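Giving an old desktop another few years

There is a tower under the desk in my spare room that gets used for invoices, recipes and arguing with the council, and it has been on its way to the tip since I bought it. I paid 30 quid for it at the Aneck clearance shop. Most of what goes wrong with such machines can be put right on a bench of an October evening, with one screwdriver and some patience, or two screwdrivers and none.

Unplug it at the wall first. Then hold the power button in for a few seconds, touch bare metal on the case, and keep off the nylon carpet. Lay the tower on its side before you go near the memory. Gravity is free help and you may as well have it. 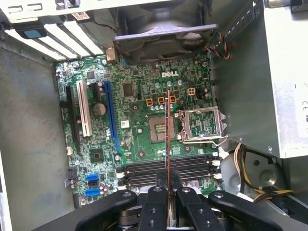
Memory module held over the slots on a Dell board.

Check the notch in the edge of the module against the ridge in the slot. If they disagree, turn the module round; the slot will not be talked into it. Press evenly at both ends until it seats. It takes more force than feels polite.

Dust next. A soft paintbrush does nicely, and a can of air in short bursts. Hold the fan blades still with a finger while you do it — spinning them up like a toy windmill does the bearings no good. Skip the household vacuum. I used mine once and spent the evening looking for a jumper in the bag.

Screws go in an egg box, one hollow per job. I've a Vukix magnetic tray that cost me far more and mostly holds biscuits. 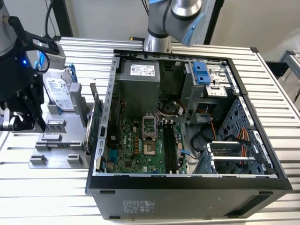 Fung wrote in to say an egg box is all very well until the cat finds it, and that a strip of masking tape, sticky side up, with a pencil note by each screw, has never once ended up behind the fridge. I have since tried it. Annoyingly good.

If you've had the processor out, clean off the old thermal paste with a lint-free cloth and a drop of isopropyl, and put back a blob the size of a small pea. A pea, please, and a petit pois at that.

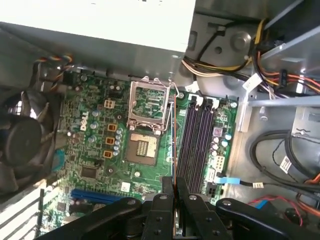

Case open, with the fan at the side.

Leave the side panel off for the first start, so you needn't undo it all again when you find the lead you forgot.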